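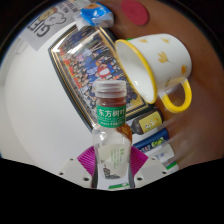
Bottled tea, 东方树叶 on the label.

Hi Chae-won,

I know you asked for two pages and a spreadsheet. The spreadsheet is coming separately once Munell's bookkeeper sends me the November receipts, so this is the chatty half, and you can forward whatever bits the board will want.

The big news is that the oral history project finally has a shape! When you gave us the grant we had a box of cassettes, a list of phone numbers (half of them dead) and my promise that people who worked at the old Nokport cannery would want to talk. They do want to talk. My trouble now is getting off the phone.

We've recorded 43 interviews so far, most of them with people who worked the packing line or drove for the cannery, plus a few of their kids. The longest one ran from lunch until it was getting dark and I had to change batteries twice. Weidong Jiang has been transcribing as we go, and he's much faster than I am, but he's also fussier (he will not let a mumbled street name go by), so we have 10 full transcripts finished and checked and the rest in rough draft.

What did we spend? Of the 3,000 dollars for equipment and travel, most went on two decent recorders, the clip-on mics and gas money. I still have 1,000 left, and I'd like to ask if we can move it over to transcription. Weidong has been giving us a very kind rate and I don't think it's fair to keep leaning on that. If you need a formal letter for the change, tell me who to address it to and I'll write it the same day.

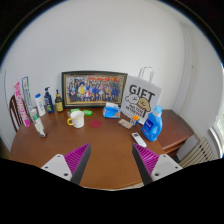 What's going slowly

The cassettes. I thought we could copy them at home with a borrowed deck, and the first few came out sounding like somebody frying onions. Jovel Audio looked at one and said the tape itself is fine, it's the deck, so they're going to do the whole box for us over the winter. That pushes the listening station at the library back to spring. I'm sorry about that one, I know it was on the original timeline in bold.

Permission forms are the other headache. Everybody signs the form for the recording, then a week later somebody calls and says please take out the part about my brother-in-law. We've been taking those parts out. I did rewrite the form so there's a box for "let me hear it first," and it has saved me a lot of calls.

Next up

I'm driving to Cuadros to see three sisters who all worked the same shift and don't agree on a single thing about the strike. I plan to record them separately and then together. After that it's indexing, and I'd love half an hour with you on how your other grantees handle place names with two spellings. Mornings before 9:30 are best for me.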